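Hongjun Qian Is Done Being the Funny Neighbor

Hongjun Qian ordered soup, sent it back for more salt, and asked if we could skip the part where he talks about his childhood. He has been doing press for the second season of Kolier for most of a week, and he says every interview starts with the same question about when he knew he wanted to act.

"I didn't know," he said. "I was working at a tile store. A friend needed a ride to an audition and they were short on people, so they had me read. He didn't get it either, by the way. We both went home."

That was 14 years ago. Since then Qian has played a dentist, a bad landlord, two different priests and, for the five seasons that most people know him from, the neighbor who borrows everything on the family comedy Dollum. He was hired for a single episode. The writers liked the way he held a leaf blower and kept him on.

People still stop him in parking lots to ask if he's going to give it back. He doesn't mind, he said, up to a point.

"If I'm with my daughter, I mind a little. She's at the age where she'd like me to be a stranger. But they're nice about it. Nobody comes up to you in a parking lot to say they hated a show. They do that online."

He has been off social media since the Dollum finale, which drew complaints from viewers who wanted his character to leave town with the rest of the cast. He read 3,000 comments in one night, stopped, and deleted the apps in the morning. His manager runs an account for him now and posts whatever the network sends over.

Kolier is a different kind of job. It is an hour-long drama about a family shipping business, and Qian plays the middle brother, a man who keeps the books and says very little. The first season had him in the background for long stretches. In the second, which returns Sunday, he gets most of an episode to himself.

Qian said he was not sure he wanted it when he first read the script.

"I called and asked them if they had the right guy. There's a nine-minute scene where I'm on the phone with the bank and you never hear the bank. With a comedy you know where you are, because the crew laughs or they don't. On this one I'd finish a take and it would be quiet, and they'd move the lights, and I'd go sit down."

They shot the phone scene over two days. He asked for a real person on the other end of the line and was given an assistant director sitting in a van with a copy of the script. By the second afternoon the two of them had started making up parts of the call, and some of that stayed in.

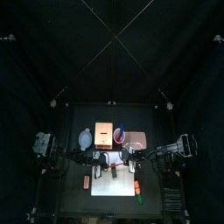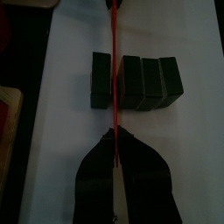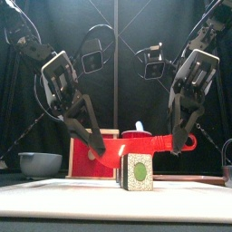 RARKTHORPE, February

The show films here from late summer until the first hard freeze, and Qian has rented the same small house for both seasons. It is a short drive from the stages and a longer one from anything else. He came back this month to record some dialogue and decided to do his interviews from town instead of flying home in between.

The restaurant was his choice. He eats at the same table most nights during the shoot, and the staff have stopped bringing him a menu. On the night we met there were four other people in the room and none of them looked over.

He likes that. He also likes the hardware store, the swimming pool and the fact that he can get a haircut without an appointment. His first winter in town he entered the chili contest at the fire hall under his own name and came in next to last.

"I thought being on television would be worth a few points," he said. "It wasn't. I used too much cumin, they told me so, and they were right."

Asked about the rest of the Kolier cast, he was careful. There were reports last fall that the two leads had stopped speaking and that scenes were being rewritten to keep them apart. Qian said he had seen the stories and did not recognize the set they described.

"People get tired. We do long days. If somebody eats lunch in their trailer, that's lunch in a trailer. I've eaten lunch in my trailer for 14 years."

Did the two leads get along, then?

"I got along with both of them," he said, and went back to the soup.

He was more willing to talk about money. He was paid $500 for his first speaking part and spent it on a set of tires. The early seasons of Dollum paid better, but he kept his job at the tile store through the end of the first one, working weekends and turning down overtime when there was a night shoot. A customer recognized him while he was cutting samples and asked if it was research for a role.

"I told her yes. I thought it would be less awkward for her. Then she came in again the next weekend and I had to keep it going."

His wife, a school nurse, has never worked in the business and does not watch his shows with him in the room. She watches them later, alone, and gives him notes by text. Her review of the phone episode was that he blinked too much. He has watched it once since then and agrees with her.

Between seasons he made a small film called Yu, which has been to a few festivals and does not have a release date yet. He plays a retired ferry pilot who teaches his grandson to drive. Most of his lines are in Mandarin, a first for him on screen, and he worked with a coach for a month to get rid of what he called his kitchen accent.

"I speak it fine for asking who finished the rice. I'd never had to give a speech in it. My mother came to the screening and she corrected one word, out loud, during the movie. The coach was sitting in front of her."

He would like to do another film in the language, and he has been reading scripts. What he does not want is another neighbor. He has been offered several, including one whose entire description was that he lived next door and had a lot of tools. He passed on that one the same day.

A Dollum reunion is a separate matter. The network has raised the idea more than once, and two of his former castmates have said in public that they would sign up. Qian said he had not been sent anything.

"If they call, I'll pick up. I'd want to know how long it is and where it shoots. I'd want to know if I have to give the leaf blower back. I think he keeps it."

He still has the prop at home in his garage. It doesn't run. His daughter tried to sell it online last summer, and he took the listing down after the first offer, which he thought was low.

By the time the plates were cleared it was close to nine, and he had another recording session in the morning. There were six lines left to do, all from the same scene in a truck, where the engine noise had covered everyone up. He had them on a folded sheet of paper in his coat and read one aloud at the table to show how little there was to it.

"'Did you lock it,'" he read. "That's the whole line. I've got to go in and do that maybe thirty times."

The second season of Kolier begins Sunday at 9 p.m.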